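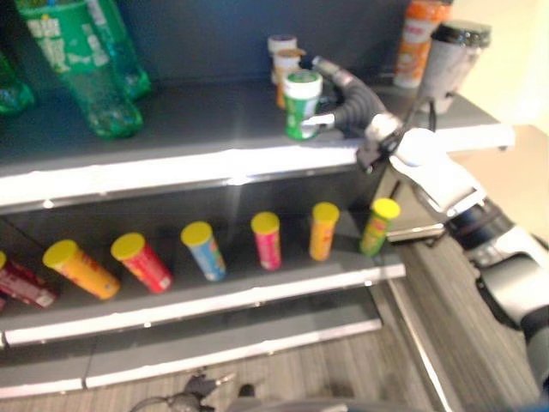 I've been stuck with writing the house rules for our shelf picking cell and I want to argue about one line before I send it up. The draft says "no person's hands inside the shelf envelope while either arm is enabled," period, and it also says every grasp gets a clearance check on the WHOLE arm, cable included, before the fingers close. You wouldn't believe the pushback I'm getting on the second part. But look at where the cable goes when the gripper is on that green and white can: it comes off the wrist, arches up right over the top of the can toward the back of the shelf, and bends back down to the gripper. There's stuff standing behind there. And the tumbler with the black lid is out at the end of the same shelf, right where the arm has to pass to get in. Our planner knows all about the fingers and knows nothing about that loop of cable. So my rule says you pad the wrist model to cover the cable, and if the padded model doesn't fit, you don't pick, you flag it. My lead says that will kill our pick rate. Am I being a pain or is this just normal practice everywhere else?

posted by shelfwrangler

tinbender_oh wrote:
You're being a pain and you're also right. We padded ours last spring. Pick rate went down, everybody yelled, then we tuned it and it came most of the way back. What I'd change is the wording. "Whole arm, cable included" is going to get read fifty different ways by fifty different people. Say which links get the padding and by how much, put the value in the config, and have the rule point at the config. If it's only in a PDF it will be ignored by October and I say that as the guy who wrote the PDF.

mara_picks wrote:
I'm going to disagree a little. Padding the cable into the collision model treats it like a solid lump, and a ribbed conduit like that moves around every time the wrist rolls. So either you pad for the worst case and lose the whole back row, or you pad for the average and you've got a rule that makes everybody feel good and still lets the loop sweep something. We went the other way and wrote a rule about routing. No free loop that sticks up higher than the wrist housing. Clips along the arm, slack taken up at the joint, done. No planner changes at all!

shelfwrangler wrote:
@mara_picks I'd love that, but ours has to have some slack or it yanks on the connector when the wrist goes over. I tried clipping it tighter on the Workitz arm we had before this one and ate a connector in a week. Not going back there. If your wrist doesn't roll much I can see it working.

mara_picks wrote:
Fair. Ours hardly rolls. I still think a rule that says "tidy the cable as far as the joint range allows, THEN pad for what's left" beats padding alone. Order matters. People will pad a mess if you let them.

shelfwrangler wrote:
OK I'm stealing that, word for word if you don't mind.

gus_in_qa wrote:
Can we talk about the hands rule instead? That's the one I'd lose sleep over. "While either arm is enabled" is good, leave it alone, don't let anyone soften it to "while either arm is moving." A stopped arm is still an enabled arm. Your second gripper is hanging down by the bottom shelf, and when somebody bends over to fix up a tipped item on the middle shelf, that's pretty much where their face goes. People watch the arm that's doing the work. They forget the other one every time. At my old job we had a near miss exactly like that, one arm busy up top, the other one parked low, and the tech leaned in to straighten a box. Parked arm got its next command. He was fine, his glasses weren't.

tinbender_oh wrote:
+1 to all of that. Put both arms on the same enable and don't give the operators a way to drop only one.

night_shift_nell wrote:
Operator here, so let me be the unpopular one. I get why you want hands out. But when the snack tubes slump over the way they do on that middle shelf (and they do, all day long, they lean on each other and then the row slides) the reset is what takes our time. If I have to drop the enable, wait, fix the tubes, back out, re-enable, wait for it to home, and do it over again for the next one, I can tell you what happens on a long shift. People reach in. I'm not saying I do. I'm saying a rule that costs that much per reset is going to get broken, and then you've got a rule AND hands in the cell, which seems worse than what you started with.

shelfwrangler wrote:
@night_shift_nell no, this is useful, thank you. How long is your re-enable? Ours is quick, but it does want to re-home, and that's the part everyone hates.

night_shift_nell wrote:
Long enough to go get a coffee and be annoyed by the coffee. Get rid of the re-home and I'd stop complaining. I'd also batch it. Let the robot skip whatever has tipped and keep going on what it can reach, and give me one reset for the lot instead of calling me over for each one.

gus_in_qa wrote:
Batching is good. The answer to a slow reset is a faster reset, though. I won't budge on hands.

mara_picks wrote:
What about a rule for the shelf itself? Nobody ever writes one. Round things that roll and lean need a tray or a divider. If the tubes can't slump then Nell doesn't have to reach. It's a few bucks of bent sheet metal.

shelfwrangler wrote:
I asked for dividers! I was told the shelf is supposed to look like a real shelf, and a real shelf is messy, so no dividers. I sort of get it. If the thing only works on a neat shelf it doesn't work.

mara_picks wrote:
Then write it down as a test condition. "Shelf presented as found, no fixtures" for test runs, dividers allowed for everything else. Right now it sounds like somebody's opinion in a hallway, and the operators are paying for it.

oldcoil wrote:
Long time lurker. I want to push back on the flagging rule in the first post. "If the padded model doesn't fit, you don't pick, you flag it." Flag it to who? We had the same sentence at Rutherford when I was there, and in one month the queue had 3,000 flags in it and not a soul looking at them. A flag that goes to a queue is the same as no rule. Put a name on it and a time limit or take it out.

shelfwrangler wrote:
Ouch. Ours would go to a queue.

oldcoil wrote:
Of course it would :)

oldcoil wrote:
Not trying to be mean about it. What worked for us afterward was a threshold. Under 84 flags a shift, the shift lead reads them all before going home. Over that, the cell stops and it's an engineering problem. Your numbers will be different, but pick one, and pick who.

pliltel_user77 wrote:
Does anybody do a speed rule near the ends of the shelf? We run Pliltel controllers and the integrator left us with a blanket 95 percent override everywhere, including coming past the end post. I don't love it. I'd want slow on entry and exit and let it go faster once it's lined up, but the integrator says mixed speeds confuse the operators.

gus_in_qa wrote:
Mixed speeds don't confuse operators. Surprise speeds do. If it's always slow past the end of the shelf, everybody learns that by lunch.

night_shift_nell wrote:
Agree with Gus for once. Slow at the end is fine. I want slow at the end, that's where I stand!

tinbender_oh wrote:
Same here, and I'd tie it to what's sitting out there too. Tall things and things with lids at the end of a shelf get the slow treatment. Tip one of those off the end and you've got a mess on the floor and maybe under somebody's boot.

shelfwrangler wrote:
OK so here's where my draft is after all this, tell me what's still dumb:

Cable gets tidied as far as the joint range allows, and what's left gets padded in the config. The rule names the parameter.

Hands out while either arm is enabled. One enable for both arms.

Tipped items are skipped and batched, one reset per batch. Re-home after a reset goes away if I can get the safety person to sign off on it, otherwise it stays.

No fixtures on test runs, dividers okay the rest of the time.

Slow past the shelf end, both directions, always.

Skipped picks go to the shift lead by name, with a stop threshold. Number to be fought over on Monday.

gus_in_qa wrote:
"If I can get the safety person to sign off" is doing a lot of work in there. Have the risk assessment open when you ask. If the arm can be shown to hold its position with the enable dropped, you've got a case. If it sags even a little, you don't, and I'd say no too.

mara_picks wrote:
I'd add a version number and a place to complain. We have a tool called Allow that tracks exceptions, each one expires after 2 weeks unless somebody renews it. Kind of annoying, but it means an exception never quietly turns into the rule.

shelfwrangler wrote:
Expiring exceptions, yes, putting that in. My lead (hi Fergus Swanson, I know you read this board) is going to hate it.

fswanson wrote:
I do read this board. I don't hate the exceptions. I still hate the padding. Show me the pick rate with the cable tidied first and no padding, then with it, same shelf, same items, and I'll sign whichever one I have to. The hands rule was never up for debate, so please stop telling people it was.

shelfwrangler wrote:
Never said it was! Okay, I'll run both. Does anyone have a clip they like for that ribbed conduit that doesn't chew through it at the wrist? The ones I have are sharp on the inside edge.

tinbender_oh wrote:
Hook and loop strap over a bit of split foam. Looks terrible. Check it every week, the foam creeps.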